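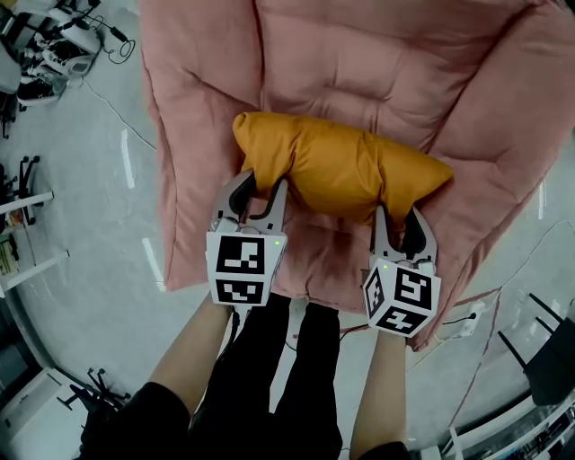 I finally gave up on the old sofa in December. The springs had gone on one side and the frame was 84 inches long, too big for the room anyway. In its place I have a pink quilted floor cushion, the sort with fat stitched sections and a rolled border. It's very large. I had set aside 300 pounds and spent 200, delivery included.

I looked at one from Tidero first but the cover didn't come off. Orest Hnatiuk at the Warner Road shop told me to check that before anything else, as he'd had to take 4 back the previous month.

The pillow is mustard yellow. I wasn't sure about it next to the pink, and my sister is still against it, but I like the two together. It creases easily across the middle. I take hold of both sides, give it a good shake and put it back down flat. That does it for a day or so.

The floor cushion needs more work. Crumbs get down into the seams, so I go over it with the small vacuum nozzle, then turn the whole thing round so that we don't always sit on the same part. The yellow pillow goes back on last.

I still need a low table. There was one in the Çetinkaya catalogue with round corners, but it's out of stock until spring. For now we put our mugs on a tray.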